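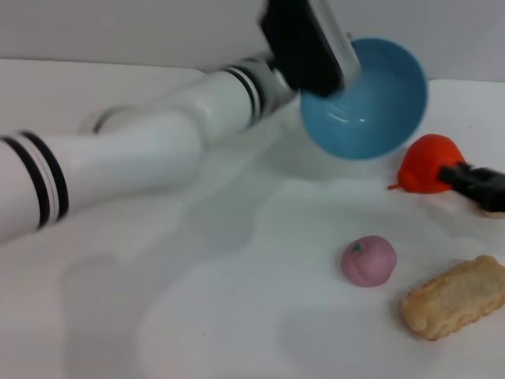
Household and Workshop Robots: Frequently Asked Questions
Valtonen Advisory Service on Domestic and Workplace Automation
Last reviewed 15 December 2022

These answers are intended for members of the public, care providers and small manufacturers who write to the Service asking whether a machine can take over a particular chore. They are reviewed each June and December.

Can a robot tidy my kitchen?

Not yet, in the sense that most enquirers mean. Machines can pick up a bowl, a piece of fruit or a packet from a table and set it down elsewhere, provided the table is well lit and the items are fairly well spaced. A working kitchen contains wet cutlery, half-open bags and stacked pans, and performance falls sharply once these are introduced. The Service does not at present recommend any machine for general kitchen use in a private home.

Why are toys used in so many trials?

Toy food is light, does not spoil and survives being dropped. It also allows a trial to be repeated with the same items at another site. Applicants should bear in mind that success with a toy peach says little about a ripe one, which bruises under quite modest pressure.

Are two arms better than one?

For some tasks, yes. Two arms can hold a bowl and fill it, or steady a box and close its lid. They also cost more, take up more bench space and must be kept from striking each other. For simple sorting, one arm is usually sufficient.

What did the Grallthorpe trial show?

The Grallthorpe trial comprised 431 attempts at clearing a small table, supervised by Nelli Ahonen and Jairo Tamayo. Results were good when items were placed singly and poor when they touched or overlapped. The full report may be requested from the enquiries desk. Figures from the trial should not be quoted as a forecast of performance in the home.

How does the machine know what it is holding?

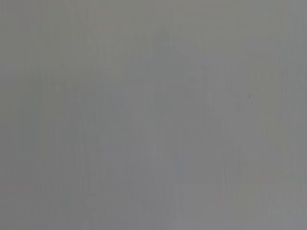
Most systems now on offer combine one or more cameras with a measure of how far the fingers have closed. A camera at the wrist is valued for its close view, but a close view is not always an informative one. It may return little more than grey, with faint upright streaks and a blurred, slightly darker band down the middle, and no software should be expected to name an object from that. Purchasers should therefore ask the supplier what the machine does when a view cannot be read — whether it stops, tries again or carries on using its other cameras.

Can a robot fold laundry?

Slowly, and only certain items. Towels are within reach of several research groups. Fitted sheets, socks turned inside out and children's clothing remain difficult. Enquirers should be wary of films that have been speeded up, and should ask for the playing speed in writing.

Is the position different on the shop floor?

Yes. A workshop can fix the height of a bench, the position of a tray and the order in which parts arrive. Under those conditions machines have done repetitive work for many years. Mixed work in small batches is another matter. A firm that changes its product every few days may spend longer setting up the machine than it saves in labour. As a general guide, the Service suggests that batches of around 1,000 items be in prospect before a purchase is considered.

Does the Service endorse Trekavus or Plukance?

No. Both products have been examined by Tuulikki Toivonen at the request of their suppliers, and neither examination amounts to an approval. Any advertisement stating otherwise should be reported to us.

May I arrange a visit?

Visits are open to organisations and to groups of up to 7 persons. Requests should be addressed to Kamonchanok Onsri, with a short note of the chore in question. Technical queries and requests for correction of this page should be sent to Troels Hedegaard.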